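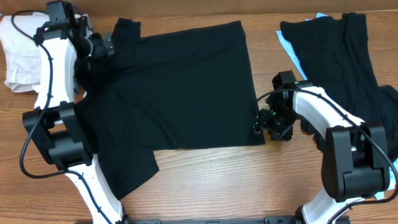 A black T-shirt laid out on a wooden table.

Why Do We Fold Clothes?

Every T-shirt you own is a big piece of cloth with two short tubes on it for your arms. When you drop it on the floor, it can take any shape. When you fold it, it becomes a small flat packet, and many packets fit into one drawer. This page is about how the packet is made.

First, find a flat place. A table is good, a bed is a little too soft. Put the shirt down and pull it gently until the big wrinkles go away. Look for the collar. It is thicker than the rest of the cloth, so it likes to stand up by itself.

Black clothes are harder than the others. On a white shirt you see each fold as a gray line – on a black shirt the line almost disappears. Use your fingers to feel where the edge is.

It helps to keep two places on the table. In one place goes the heap of clothes which still wait, and in another goes the pile of folded ones. The middle stays for the shirt you are folding now.
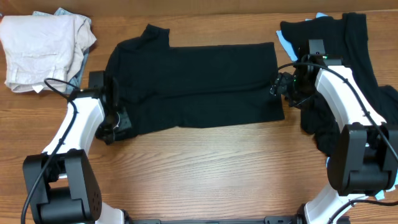

Four folds for one T-shirt

1. Fold one side to the middle, together with the sleeve.
2. Fold the other side in the same way. Now you have a long strip.
3. Bring the bottom up to the collar.
4. Fold one more time, and press with your flat hand.

Why does cloth make lumps?

Paper keeps a sharp fold, but a T-shirt is knitted. Its thread goes in many small loops, and the loops can stretch and slide. This is why it feels nice on your skin, and also why it bends in every direction. If you push soft cloth from one side, it does not move like a book. It rises up in round bumps.
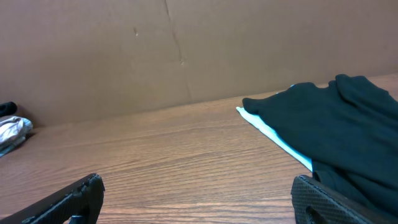
Can I just roll it, asks a reader from Kurkel, because my drawer is very small? Yes, you can! Do folds 1 and 2, then start from the bottom and roll up to the collar. A rolled shirt can stand in the drawer next to its neighbors.

Thick clothes are different. A sweater makes a fat roll, so it is better to fold it only a few times and leave it flat. 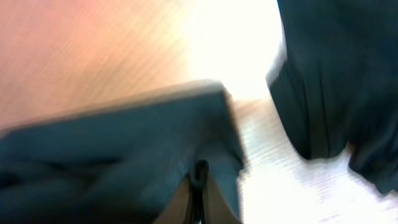
Pants are easier than shirts. Put one leg on top of the other, then fold from the bottom to the waist, and fold again. Socks only need to find their partner.

Try it at home with 3 shirts, and begin with the one which has the fewest wrinkles.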